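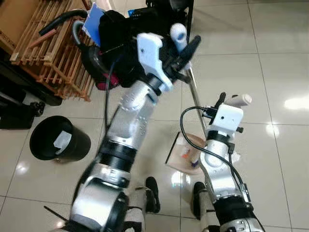

Cendon 788 Battery Maintainer
For stored and seldom-driven vehicles
Item group: Garage Equipment / Battery Care

The Cendon 788 keeps a 12-volt lead-acid battery at full charge while a vehicle is in storage. It is intended for collector cars, seasonal vehicles, light trucks and second cars that may go several weeks between drives. The unit may be left connected for the whole storage period.

The 788 replaces the earlier Cendon wall unit, which has been discontinued. Owners of the earlier unit may continue to use their existing ring terminal leads with the 788, as the connector is unchanged. The older clamp leads do not fit.

How the unit operates

When first connected, the 788 checks the battery voltage and polarity before supplying any current. If the clamps have been reversed, the red lamp lights and no charge is sent. With the connection correct, the unit moves to its charging stage and the amber lamp stays on until the battery is full. The green lamp then lights and the unit changes to maintenance, in which it watches the battery voltage and supplies a small current only when the voltage drops.

A battery that has been left to run flat may be too low for the unit to detect. Such a battery should be tested by a service shop before any further attempt to charge it. The 788 is a maintainer and should not be used to start a vehicle.

Units made from August onward have a changed lamp panel, with the three lamps set in a row along the top edge. Operation is the same for both versions, and one manual covers both.

Battery types

Standard flooded, sealed and AGM batteries may be maintained with the 788. The type is selected with the slide switch on the side of the housing, and the selection should be made before the unit is plugged in. Lithium batteries and 6-volt batteries are not supported. Owners of older cars that still have a 6-volt system are asked to order the Cultano charger, listed separately in this section.

Specifications

Output: 12 volts DC
Weight with clamp leads: 53 ounces
Length of output lead: 9 feet
Mounting: wall bracket, included
Housing: sealed, for indoor use
Warranty: 18 months from date of purchase

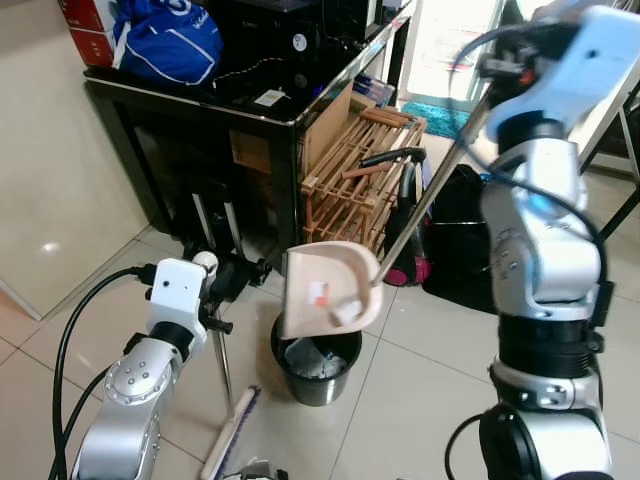

Dustpan and round trash bin on a tiled floor.

Installation and placement

The unit should be mounted on a wall or set on a bench, above floor level, with open space on all sides. It should not be placed on the battery itself, inside the engine compartment or on a car cover. The garage should have a supply of fresh air during charging, as flooded batteries can give off gas.

The following order should be used when connecting the unit to a battery in a vehicle with a negative ground:

Set the slide switch to the correct battery type.
Attach the red clamp to the positive post.
Attach the black clamp to a bare metal part of the chassis, away from the battery and the fuel line.
Plug the unit into a grounded wall outlet.

To disconnect, unplug the unit first, then remove the black clamp and the red clamp. Many cars of earlier decades have a positive ground. The owner's manual for the vehicle should be checked before the unit is connected, and the order of the two clamps changed as that manual directs.

Where the battery is difficult to reach, the ring terminal lead may be fastened to the posts and left in place, with its plug brought out to a convenient point behind the grille or under the rear seat. The lead has an in-line fuse. A replacement fuse must be of the rating printed on the fuse holder.

Care during storage

Battery posts should be cleaned before the vehicle is put away, and the fluid level in flooded batteries should be checked once a month. Distilled water is the only fluid that should be added. The lamps on the unit should be looked at whenever the garage is visited — a steady amber lamp after several days on charge usually points to a battery near the end of its life, or to something in the vehicle drawing current, such as a clock or an added alarm.

Customer comments 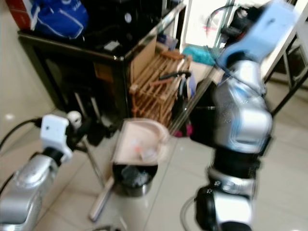 Hrvoje Leka writes that the 788 kept the battery in his coupe charged through a full winter, and that the car started in spring without trouble. He adds that he would have preferred a longer output lead, as his only outlet is on the far side of the garage, and asks whether an extension is offered.

Reply from Customer Service: An extension lead for the output side is available under the Planon accessory line and is listed below. Household extension cords should be used on the outlet side only if they are grounded and in good condition.

Included with the unit

Clamp lead, ring terminal lead with fuse, wall bracket with screws, and printed manual.

Sold separately

Planon output extension lead
Planon plug cap, for ring terminal leads left on the vehicle
Replacement wall bracket

Ordering and returns

Orders are filled by Sepúlveda Garage Supply. Prices shown at checkout took effect on 1st October and apply to single units. Clubs and repair shops that wish to order by the case should contact the sales office for a written quote.

Unused units may be returned in the original carton with proof of purchase. Warranty claims should state the serial number, found on the back of the housing, and the type of battery in use at the time of the fault. Leads and fuses are not covered by the warranty.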